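I sold the car in December, after about a year of saying I would. It was a small Briletti hatchback with a dent over the back wheel, and I'd been paying to park it in a garage six blocks from my apartment. Some weeks the only driving I did was to move it so they could clean the floor.

I want to write down how the first months have gone, mostly for the people at work who keep asking. I'm not trying to talk anyone into it. I live in a dense part of the city, I don't have kids, and the Nisomine bus runs past the end of my street. If you live out past the river none of this will apply to you.

The money first. Parking and insurance together came to just over 400 dollars a month. Gas was small. Repairs were lumpy, nothing for months and then a bill for brakes. Against that I now pay 100 for a transit pass, and I take a cab now and then, usually when it's late and I'm tired. I haven't kept a proper ledger. There is more in the checking account at the end of the month than there used to be, and that's enough for me.

Getting to work takes longer. By car it was a bad 25 minutes. By bus it's 40, plus the walk at each end. I leave at 7:10 and I'm usually at my desk by 8. On the bus I read, or I look out the window. The seats over the back wheels are the ones to avoid. If the 7:15 doesn't show up, the next one is packed by the time it reaches my stop, and I stand the whole way.

The bike fills in the rest. It's an old Yoshida touring bike that I bought from Emiko Nagano when she moved to a place with no storage. It has fenders and a rear rack and weighs a lot. I put new tires on it and a pair of Vatix saddlebags, the roll-top kind, which have kept everything dry so far. The clips rattle on rough pavement. I wrapped the rack with a strip of old inner tube where they sit and that took care of most of it. 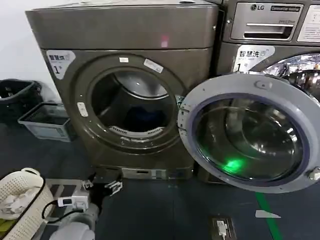 Hauling things was the part I worried about before I sold the car. Groceries turned out fine once I stopped doing one huge trip. I go two or three times a week now and buy what fits in the bags. Laundry is bulkier. The building I live in has no machines, so I used to throw everything in the trunk and drive it over. Now it goes in a duffel strapped across the rack, and I do smaller loads more often. A big front loader with only a bundle of navy-blue clothes at the bottom of the drum looks like a waste, and I suppose it is, but a small load is what I can ride with. I tried a full duffel once and the bike steered like a shopping cart. Wet towels on the way home are worse, so I pay for the dryer.

Things I haven't solved: large hardware store trips, the vet, and visiting my aunt. For the hardware store I've been paying for delivery, and it stings when all I want is two boards and a bag of cement. The vet is a cab with the cat yelling in her carrier. My aunt lives 6 miles from the nearest train station on a road with no shoulder. I've ridden it once, in daylight, with the lights on, and I won't do it again. She picks me up at the station now. She says she doesn't mind – she likes the bakery across from it.

Rain has been less of a problem than I expected. Wind is the real one. The bridge is exposed for its whole length, and on a bad morning I'm in the lowest gear on the flat part with my head down. On those days I take the bus. I decided early on that I wasn't going to make a rule about riding in every kind of weather.

Drivers are about what you'd guess. Most give me room. The painted lane on my route ends at a row of loading zones, right where you need it, and picks up again two blocks later. I've written to the city about those two blocks and got back a form letter thanking me for my interest in street trees.

Misaki Katayama at work gave up her car before I did and went back after one winter. Her reasons were good ones. Her shift changed to nights and the buses thin out after 11, and waiting half an hour at that stop in the dark was wearing her down. I'd probably do the same with her schedule.

I do miss driving a little. I miss leaving on a whim, and I miss the radio. I don't miss looking for a spot, or the low tire warning that came on every time it got cold.

Next job is a better front light. The one I have is fine for being seen but doesn't show me the potholes, and there's a deep one by the underpass that I've hit twice. If anybody has a dynamo light they like, leave a comment. I'd also take suggestions for gloves.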